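Noise at Night and How We Sleep: A Student Project Report

Our project began with a complaint most of us have made at one time or another, that the street outside is too loud to sleep. Three of our four group members live along the Drundum road, where delivery trucks start coming through well before sunrise, and we kept arriving at morning class yawning and blaming the trucks. So when our health science course asked for a small survey project, it seemed only natural to find out whether our neighbors felt the same way.

We wrote a short questionnaire and handed out 823 copies across two neighborhoods, Villari, which sits right on the truck route, and Welola, a quieter area up the hill. We were very happy (and a little stunned, to tell the truth) to get 771 of them back. We also asked 100 of the people who answered to keep a simple sleep diary through March, writing down when they went to bed, how many times they woke up, and how rested they felt at breakfast on a scale from one to ten.

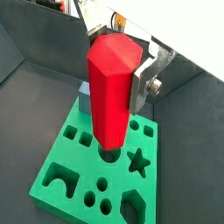
Sleep is a surprisingly hard thing to put into a questionnaire, and we spent a long time arguing over the wording. Our first draft had a yes or no question, "Does noise wake you up?", and when we tried it out on our families, almost everyone wanted to write something in the margin. Some woke up but fell right back to sleep, and others never quite woke but felt tired all the same. We were trying to get people's nights to fit our boxes the way a red eight-sided block has to be lined up over a round hole before anyone can tell how well the two go together. In the end we replaced it with 4 separate questions, covering falling asleep, waking up, getting back to sleep, and feeling rested, and people seemed much more comfortable with those.

The answers from Villari were mostly what we expected. People there reported waking more often, and the early morning hours came up again and again in the diaries. What we did not expect was how many people in Welola also described poor nights, even though they hardly ever mentioned traffic. They wrote about barking dogs, a humming refrigerator, a partner who snores, and quite often about lying awake with nothing to hear at all.

We should say something about the limits of our work. The diaries depended on people remembering their night correctly over a cup of coffee, and we had no way to measure the noise in each bedroom. We also forgot to ask about earplugs until the forms were already printed, and we still feel a bit silly about that. The Asamoah apartments, which have newer windows, were counted with the rest of Villari, and we would keep them separate if we did this again.

For a next step, we would like to borrow a sound meter and place it in a few bedrooms overnight, with permission of course, so that the diary entries could be compared with real readings. We are very grateful to every household that filled out a form, and especially to the diary keepers, who put up with our reminders all month long.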